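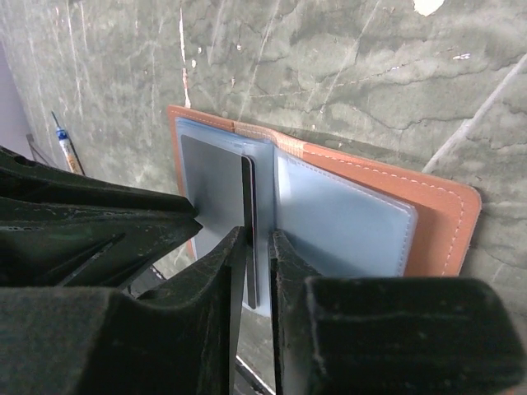 Did the travel grant scheme bring more early-career kidney researchers into European labs this year?
Only slightly, and the numbers are too small to say the scheme itself was the cause.

Progress report to the Camenzind Fund, second reporting period

The Prevonden Travel Grants pay for short research stays by people within a few years of their doctorate who work on chronic kidney disease. We told the Fund in our proposal that a simpler form and a later deadline would widen the field. The form is simpler. Whether the field is wider depends on how you count.

Applications
We received 297 applications. Many of them came from labs that already send us people every year, and the share from first-time institutions moved less than we had hoped. Part of the rise comes from applicants who filed under both the clinical and the laboratory track, a thing the new form allows and probably should not. We have asked Lanevo, who run the online portal, to close that gap before the next call opens in May. They have agreed to the change but have not given us a date.

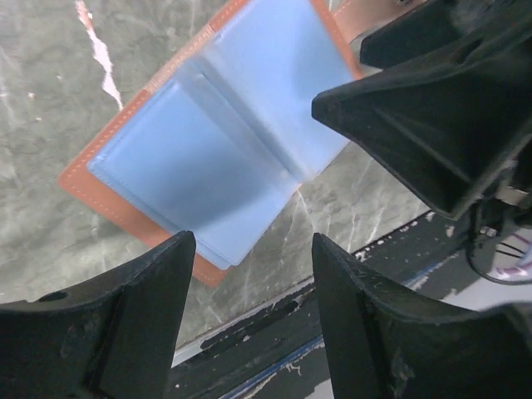 Open wallet on a gray marble tabletop.

Awards and stays
Three stays are complete and two are still under way. Reports from the finished stays are positive, as such reports nearly always are. Fellows write them knowing that we read them, and host labs have little reason to complain about a visitor whose costs someone else covered. We would put more weight on joint papers or shared data, and it is too early for either. One fellow has a draft manuscript with the host group. We have not seen it.

The stay at the Povlow site started late after a delay with lab access paperwork. The work plan was cut to fit, and the biopsy imaging part was dropped. The grant amount stayed the same — we think that was fair to the fellow, but the Fund should know it paid the full price for a shorter project.

Money
Spending is under budget. This should not be read as thrift. Most of the gap is travel claims that have not come in yet, and we expect it to close once the remaining fellows file theirs.

Mentoring calls
Attendance fell off after the opening session. Moving the calls to Friday did not help. We doubt that another change of day would, and propose to drop the group calls and put the money toward host lab visits.

Requests to the Fund
We ask for approval to move the mentoring budget line as described, and to delay the outcome survey until all current fellows are home. A survey sent now would give us a tidy chart and very little else.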